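Workshop tips from the Yeoman robotics club: setting up a desk for gripper practice

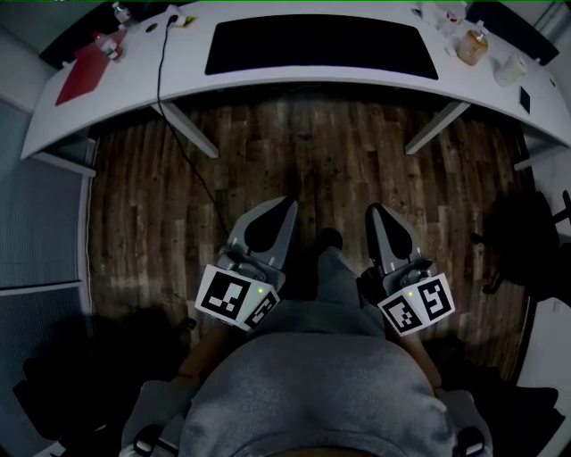 Our club meets in a spare office and most of what we do happens at ordinary desks. These tips come from two seasons of practice with handheld grippers, and most of them would suit any small workshop. Start with the chair. Sit far enough back that you can hold both grippers out in front of you with the jaws open and still not touch the desk. Put a large dark mat in the middle of a white desk and work over that, with your odds and ends kept out to the sides. Drinks, phones and jars can stay on the desk if they are part of the task. A water bottle lying on its side is harder to pick up than one standing, so practise both.

Cables
Look at where the cable runs before you sit down. If it drops off the front of the desk and crosses the floor, keep it beside a desk leg for as much of the way as you can. Chair wheels are hard on cables. We lost 2 that way before Myrto Spanos started taping ours to the boards. Use cloth tape and peel it off the same night — it leaves a grey line if you forget.

Markers
Keep your thumbs off the printed squares. Wipe them with a dry cloth, never a wet one. When a corner lifts, print a new square and replace the whole thing. Glue stick holds well enough and comes off with a fingernail. Print on matte paper, as glossy paper catches the light from the window. Blinds half closed is usually about right.

Jaw pads
Dust is the main trouble. A strip of masking tape pressed on and pulled off will clean a pad in a few seconds. Don't use dish soap. Vangelis Balaskas tried it in May and the pads were slippery for the rest of the month.

Sleeves
Push them up or wear something with a snug cuff. A loose cuff will cover a marker at the worst time.

Before you start
Check that the light is green on both grippers. Open and close each one 9 times, slowly, with nothing in the jaws. If one feels stiff, put it aside and write the problem on the sheet by the door.

Packing up
Grippers go back in the Plallen case with the jaws closed. Coil the cables loosely, about the width of a dinner plate, and put a twist tie on each. New members should ask Efthymia Bakalis for the cupboard key. Spare tape and paper are on the bottom shelf.

Posted October 6, 2018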